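The station that kept talking

Solomiia Demchenko still takes her tea black, a habit left over from the winter when the milk didn't reach the office for weeks on end and everyone simply stopped asking for it. She was the night editor at Stelmakh then, a small regional broadcaster with two studios, a leaking roof and a news desk that went on air every hour whether there was anything to say or not (and there was always something to say).

I met her in November, in the rented rooms where Stelmakh's archive now lives, and we talked until well past six. She is generous company. Ask her about one bulletin and you will hear about four, with a detour through the lift that never worked and the sports presenter who slept in it.

The archive holds 1541 recordings, most of them phone-in programmes. Listeners rang from both sides of the line in those years, and the producers made a rule early on that callers would be let finish. It was not a popular rule. 'We had letters calling us traitors from people who couldn't agree which side we'd betrayed,' she says, and laughs, and then is quiet for a bit.

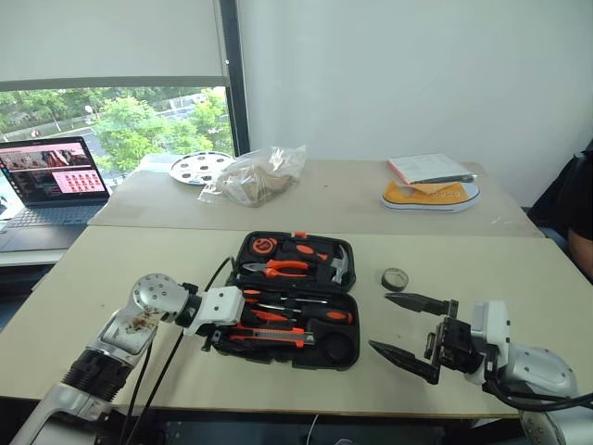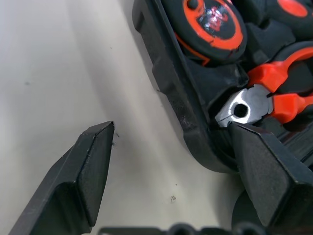 The tabletop and the open tool case.

Indrek Liepiņa, who came as a sound engineer and stayed as a kind of conscience, has been listening to every tape in order. He is up to number 300. What strikes him is how ordinary the talk is – pensions, bus routes, whether the school would open – and how the big political words turn up late in a call, almost as an afterthought, once the caller has got the boiler off their chest.

Not everyone is pleased about the project. Sarita Goel, a media historian I spoke to by telephone, worries that voices given in fear may be played back in somebody's campaign. Solomiia has thought about this a good deal. Names will be taken out, she told me, and families can ask for a call to be withdrawn. So far a few have, and she wrote back to each of them by hand.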